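The small plate fallacy 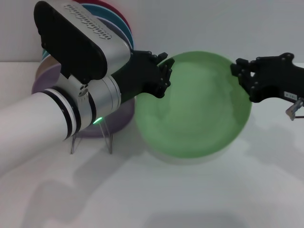

A large green plate, held at both rims.

Every January the same advice comes round again. Buy smaller plates, the magazines say, and you will eat less without noticing. My sister-in-law took it so seriously last winter that she gave her whole dinner service to the hospice shop in Cirthorpe and replaced it with something I would have put under a teacup.

I have been to supper there since. We all had seconds. Two of us had thirds, and the host was one of them.

The theory is that the eye is easily fooled. A modest portion looks mean on a wide plate and generous on a narrow one, so the brain files its report and the stomach goes along with it. I can believe this of a person who eats alone, is served by somebody else, and has no idea where the saucepan is kept. For the rest of us the saucepan is on the table with a spoon in it.

What bothers me more is how quickly a modest idea gets turned into a shopping list. Nustimberg, the kitchen shop on our high street, now has a shelf of "mindful" crockery. A set for 2 costs 55 pounds. I asked the young man at the till what made it mindful and he turned a plate over to look, which I thought was fair of him, and then told me it was dishwasher safe.

Hadi Haddad cooked in school kitchens for most of his working life and has little patience with any of this. In his view children left food when they were rushed, when the hall was noisy, or when it was fish. He once had to fill in a form about plate diameter. He measured one, wrote it down and never heard another word.

I don't say the size of a plate makes no difference at all. It may well make a small one, for some people, for a week or two, until they learn what a full one looks like. Most tricks work on us while they are new. My own bathroom scales worked beautifully for a fortnight.

But there is something to be said for a large plate, and I seldom see it said. You can keep the gravy off the salad. You can leave bones at the side. You can put it in the middle of the table and let people help themselves, as Pui-shan Hung does next door with a whole steamed fish and a heap of greens -- and her guests, as far as I can tell, stop when they have had enough.

My sister-in-law, meanwhile, has begun using the salad bowls for pasta. They are very deep. She says she finds them more filling, and I have asked for one the next time I go.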